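The Bimeditz open day took place on Sep 16, 2018, at our building in Hosoda. Doors opened after lunch and 80 people signed in. Most of them came for the two-arm table in the main lab, which ran short sessions all afternoon, and the pictures on this page come from there.

For people who couldn't make it, the setup was simple. Two arms with five-fingered hands work over a white table. The job for the day was to pick up a Rubik's cube and put it in a round tray. Mafalda Cardoso ran the arms and Miyuki Iwasaki talked visitors through each session. A session lasted 16 minutes, with time for questions at the end. We did not try to solve the cube, and we said so on the sign at the door, but it was still the first question from nearly every group.

## At the table

The cube is in the right hand and the left hand is open. Only the right arm had a part in this task. The left one was powered and held in its ready position.

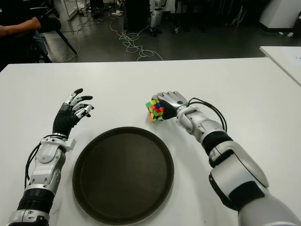
## Why a cube and a tray

We have used the cube for hand work for a long time. It is cheap, everyone knows what size it is, and the colors make it easy to tell which way it is turned. It also has loose layers, so a hand that squeezes too hard on one side will twist it. Wakana Oshima, who wrote most of the grasping code, prefers it to the plain blocks we used before. With a block you can have a bad grip and never notice.

The tray was picked for its color. A dark tray on a white table is easy to find with a camera, and the raised rim gives the arm something to clear on the way in. We had a shallower one in June and took it out because it slid.

Several visitors asked if the robot decides for itself what to do. For this demonstration the order of steps was fixed ahead of time. What changed from one try to the next was where the cube sat and how it was turned, and the hand had to work out its grip from that. Miyuki let visitors set the cube down wherever they liked within reach of the right arm, and some of them put real thought into making it hard.

The next picture has the right hand curled over the cube, with the fingers wrapped around its right side. The tray is down and to the left, with clear table in between.

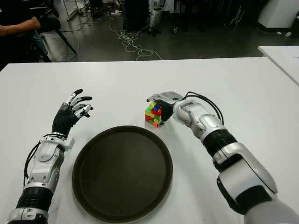

**Bimeditz Hand and Arm Group, Hosoda**

The group has been working on two-arm tasks for three years. The hands come to us as a kit and the control software, Womero, is our own. Mio Ogura looks after Womero and was on hand for the technical questions. She asked us to repeat two answers here, as she gave them many times over the afternoon.

- Womero runs on an ordinary desktop computer. The arms have their own controllers, and Womero tells them where to go.
- It is not for sale. Schools and other labs can write to us about using it for teaching.

The fingers got more attention than the arms did. People tend to expect them to be either very strong or very delicate. The grip for the cube was set low, well below what the hand can do, and the rubbery fingertips do a lot of the work of holding on. They wear down with use. Mafalda kept spares in a drawer and passed one around so that people could feel it.

Younger visitors wanted to shake hands with the robot. We don't allow that during sessions, but there was a loose hand with no power on the side bench that anyone could pick up and bend. It will be out again next time.

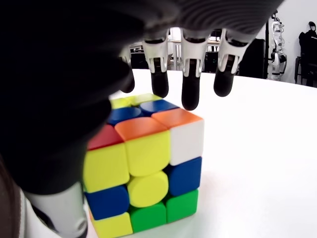 *Black fingertips above the cube. The top face has yellow at the back and two blue tiles in front of it.*

Getting the fingers into place before they close takes longer than most people expect. The hand comes in from above, stops, checks where the cube is, and then moves down in small steps. A visitor in one of the early groups asked if it had frozen. Miyuki added a line about the pause to her talk after that.

We kept a tally on the whiteboard of how each try went, as several people had asked for a number. Over the afternoon the right hand made 87 tries at the full job, from picking up the cube to letting go of it in the tray. A try was marked as missed if the cube was dropped on the way, landed on the rim, or had to be moved by a person. The misses came mostly when the cube had been placed near the far edge of the table, where the arm is close to fully stretched. Wakana has copied the tally into our records and will use it to adjust the reach limits.

One more from the same table. The cables over the right arm were another common topic. They carry power and signals to the hand, and they need enough slack for the wrist to turn all the way. We would like to run them inside the arm at some point, but for now they stay outside, where they are easy to replace.
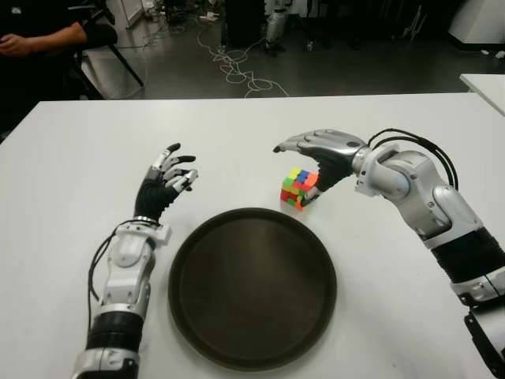 Hindusow, Open Day Pictures, p. 48

The tray is empty in this one and the right hand is around the cube. If you want to look at how the wrist and the fingers are put together, this is a good picture to start with, as the screw heads on the left forearm and the bolts on the right arm's joint housings are easy to make out.

### Questions left on cards

We put out a box for questions. These are the ones that came up most and weren't answered in the sessions.

**Can it use both hands at once?** Yes. We have a task where one hand holds a jar and the other turns the lid. It needs more floor space around the table than we could give it with visitors in the room.

**Does it learn from its mistakes?** Not during the day. We save the data from each try and go through it later.

**What happens if someone bumps the table?** The arms stop when they feel a push they don't expect. The operator also has a stop button within reach at all times.

**Can a school group visit?** Yes, outside exam weeks. Groups need an adult with them, and we ask for a list of names ahead of time. Mitsuko Minami takes the bookings at the front office.

### Using these pictures

Visitors and local schools may print them for their own use. Please credit the Bimeditz Hand and Arm Group. For larger files, ask Mitsuko at the front office and tell her which picture you want.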